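**Operators wanted for a gripper comparison, Hukville**

Posted Sep 2, 2024

Stanik is looking for 3 people to run a side-by-side test of robot grippers at our workshop in Hukville. The work is paid, part time, and lasts until the end of January. You don't need a degree or a background in robotics. You do need steady hands and the patience to do the same short task many times in one shift.

## What we are testing

We have a two-arm bench setup and four sets of fingers to choose between. The sets differ in length, tip shape and pad surface. One of them will go on the arms we are building for Lunton, who want to use them for sorting and handing over hand tools. We ran a first round in the spring with our own staff and got 1,429 usable trials out of it. The results for the two best sets were too close to call, and all the operators had worked on the design. For the second round we want people who haven't seen the fingers before.

You will steer both arms by hand from a pair of controllers while looking at the feed from the wrist cameras. Tasks are short, mostly under a minute. Typical ones are picking a screwdriver up by the handle, turning a pair of scissors so the loops face the other way, and passing a tool from the left gripper to the right. If a tool is dropped, you mark the trial as a drop and go on to the next one. We don't want retries.
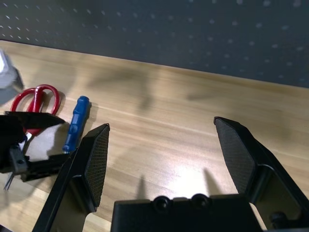
Each operator works with every finger set, in an order we give you. Changing a set takes a few minutes with a hex key, and you'll be shown how. We also switch between two camera angles partway through, and for one week we'll ask you to use an older controller so we can tell how much of the difference comes from the fingers and how much from the controls.

A normal shift is about 200 trials with breaks. After each block you fill in a one-page form: which grips slipped, which tips were hard to see past, how tired your hands are. Please write what you noticed, even if it's dull.

## Hours and pay

- Shifts are four hours, mornings or afternoons, Monday through Friday
- Two to four shifts a week, agreed a week ahead
- $24 an hour, including training and setup time
- Two paid training days before you start logging trials
- Closed between Christmas and New Year's

The schedule is fairly flexible at the start. From November on we need people to keep the shifts they sign up for, as the finger sets are rotated by calendar.

## Who can apply

You should be 18 or over and allowed to work in the US. You should be able to sit at a bench for an hour at a time and see well enough, with glasses if you wear them, to work from a monitor. Left-handed operators are very welcome; we had only one in the first round. Game controller experience is fine but won't count for or against you.

We can't take anyone who has worked for Stanik or for Chornovol, the company that makes two of the four finger sets, in the past two years.

## What happens with the recordings

Wrist camera video and arm positions are saved for every trial. The cameras point at the table and you won't be filmed. Your name is replaced with a number before the data goes to anyone outside the workshop. You can ask for your written comments to be left out of the report.

## How to apply

Send a few lines about yourself and the shifts you could work to Kaja Ots, who is handling the hiring. A resume is optional. You can also drop an application at the front desk, Unit 5, on the side of the building facing the rail line. Mark it "gripper round two."

We'll invite people in for a 45-minute tryout, paid at the same rate. You'll do a handful of pickups with one finger set and fill in one form. Jonatan Magnusson runs the tryouts and can answer questions about the bench, the controllers or the tasks. Questions about pay and hours should go to Kaja.

Applications are read as they come in, and the posting comes down when all the places are filled.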